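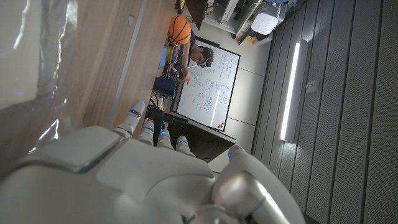
Torurex releases version 6 of its texture packaging tool for mod authors

February – Torurex has released version 6 of Bramley, its desktop tool for packaging texture and mesh replacements for role-playing games. The release changes how archives are built, adds a permissions file to every package and drops support for the older single-folder layout.

Bramley takes a working folder of loose files and writes a compressed archive that a mod manager can install. Earlier versions rebuilt the whole archive each time a file changed. Version 6 compares file hashes against the previous build and rewrites only the blocks affected. In internal testing on a package of 3000 textures, a change to a single normal map no longer triggered a full rebuild.

"Authors working on large retextures were starting a build and going off to make dinner," said Mark Anthony Soriano, lead developer at Torurex. "The incremental build was the most requested item on the tracker, and it took two attempts to get the block alignment right."

Permissions file

Each package now includes a plain text file setting out the author's terms for translation, conversion, re-upload and use of assets in other mods. The author completes five fields before the first build, and the answers carry forward to later builds unless edited. Mod managers that read the file can show the terms before installation. Managers that don't will ignore it.

The format was drafted with Marilou Baluyot and Eun-seong Baek, who maintain the Corkamon mod index. Corkamon will display the fields on its listing pages from Tuesday. Existing listings will stay as they are until the author uploads a new build.

Compatibility

Packages made with version 5 will open in version 6 and can be converted from the File menu. Conversion is one-way, and authors should keep a copy of the original archive. Packages in the single-folder layout must first be opened and saved in version 5, which remains available from the downloads page.

The colour profile warning has been rewritten. It now names the file at fault and the profile found in it – previously it reported only that a mismatch existed somewhere in the folder.

Known issues

Mesh previews may appear without specular maps on some integrated graphics hardware. The archive itself is not affected. Folder names ending in a full stop are skipped without a message on Windows. Both issues are scheduled for the next maintenance release.

Availability

Bramley 6 is free for non-commercial use and can be downloaded from the Torurex website. Studio licences are handled by Wysocka, the company's distributor, and current licence holders will receive the update at no charge.

Media contact: Lovely Tan, Torurex
Technical enquiries: Ronaldo Talavera, Torurex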